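7:40 am, March

Barely slept. Trillow put the teaser up at midnight their time, which is breakfast here, except I'd set the alarm for 3 because I can't do time zones and then just lay there refreshing. 30 seconds of teaser. Half of it is the logo. Still watched it 10 times before work and once more in the bathroom at work.

The song sounds huge though?? There's a synth thing under the chorus that is pure early Tekura, like second EP Tekura, before they went all acoustic and sad. Everyone on the board is saying collab. I said no way, they're on different labels, it's a coincidence. Then at lunch Tekura's account liked a fan edit. A fan edit! Of the teaser! And unliked it maybe five minutes later. Somebody got the screenshot obviously. The thread went so fast I couldn't read it on my phone.

So now I beleive. I take back everything I posted at 8 am.

Things I said I'd do today and didn't: laundry, call the dentist, finish the Quinlan review. The Quinlan album is fine. That's the whole problem, I have nothing to say about fine. Three good songs up front and then a lot of piano. The one with the kids' choir should have been left off. Got two paragraphs down and both of them are about the last album. Promised it to the blog by the end of the month, so. Tomorrow. Or the train.

Evening. Spent way too long on plans for our listening party. Nowhere near done.

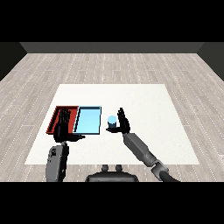 *pale planks, dark walls*

Want a stage at the back and then the lyrics going up on the wall behind it, if I can figure out how to do text. Last party we all just hit play at the same time in the chat and someone's stream was always ahead and spoiled the key change. Never again. Asked the group about colors and got a fight over whether the Trillow color is teal or green. It's teal. It's been teal since the first tour, look at the lightsticks.

Also the Adonby ticket thing. Presale code came, finally, went to spam, found it with an hour to spare. Queue said roughly 30 minutes and it was a lot longer than that. Seats are side balcony, I don't care, I'm IN. Adonby is a tiny hall so even the bad seats are close. Last time I was there the opener's bass player dropped a pick and it landed in the row in front of me and I still think about not climbing over.

Need to sort: bus home after (last one is stupid early), who gets the spare ticket, earplugs, if the bag rule is still the clear ones only. Sister wants the spare but she only knows the one song, the one from the phone commercial. Kind of want to give it to someone off the board who missed the code. Feel bad either way. Will decide when I'm less tired.

Full track list is supposed to drop overnight. I am not setting an alarm. If there's a "feat." on it I'll find out at breakfast like a normal person.

11:15 pm. Set the alarm. Phone's across the room so I have to get up for it. Teaser still stuck in my head, just teh synth part, over and over.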